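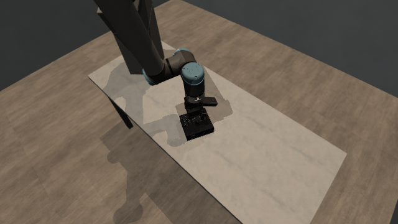 Every spring somebody at Tekley decides that what our learning system needs is more examples. Fine. More of what, though?

The Grendero set has 70 runs in it, and 28 of them are the same reach at the same black box from the same side. I know this because I sat through them with a sandwich. Simulation is cheap, so we collect the way people photograph fireworks.
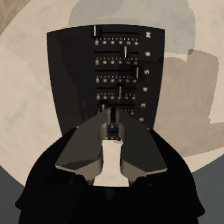 Meveder Review, Issue 4, p. 28

Sliders are where I'd spend the money. A panel with its knobs at different spots along their slots is a new problem every time you reset it, and half the time the gripper hides the very row you care about. A learner that has seen only the easy view learns only the easy view. Then it meets a real mixing desk and sulks.

The Tautahi people want to double the pile by May. I would throw out most of it, keep the botched grabs, and put 2 people on thinking up awkward starting positions. It would make for a much duller progress chart, and I expect to lose the vote.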